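The Little Magazines of Brorkau

In Brorkau, a town with one bridge and two bakeries, people still make magazines by hand. The best known is Kilelar, which comes out every June and is written by anybody in the valley who sends in a page. I moved to the town to learn the language, and Kilelar was the first thing I could read from beginning to end.

The print run is 266 copies. In the first years it was only 10, and those were passed from house to house until the corners became soft. Old issues are kept in the library on Osei Street, where you may read them but not take them home.

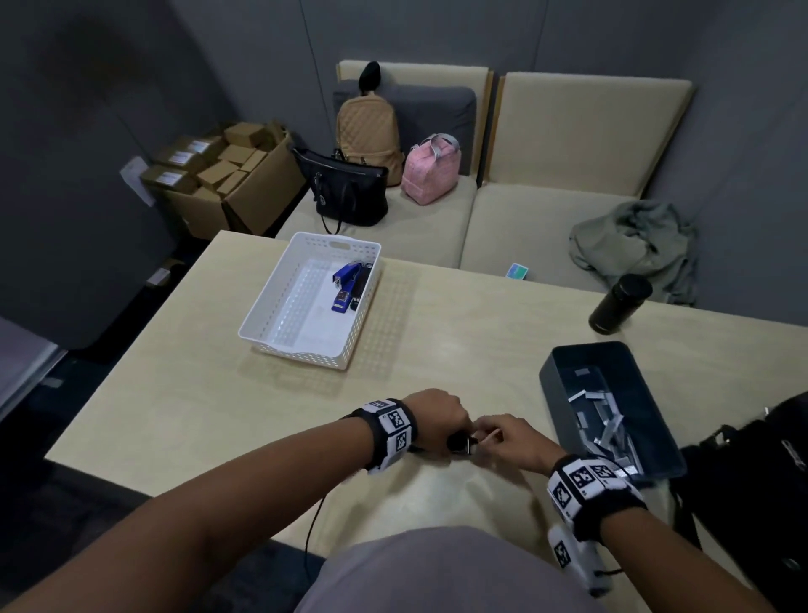 Why do the readers not ask for a website instead?

Most of them like that the magazine comes to an end. You finish the last page, you put it on the shelf, and next year there is another one.

The subjects are small. One issue gave four pages to plum jam, and another to the old ferry at Kiltside, which stopped running in 2000. The poems are of mixed quality, and some of them I have learned by heart.

A copy costs the same as a coffee. It is sold at both bakeries from seven in the morning, and by noon you will have to borrow one.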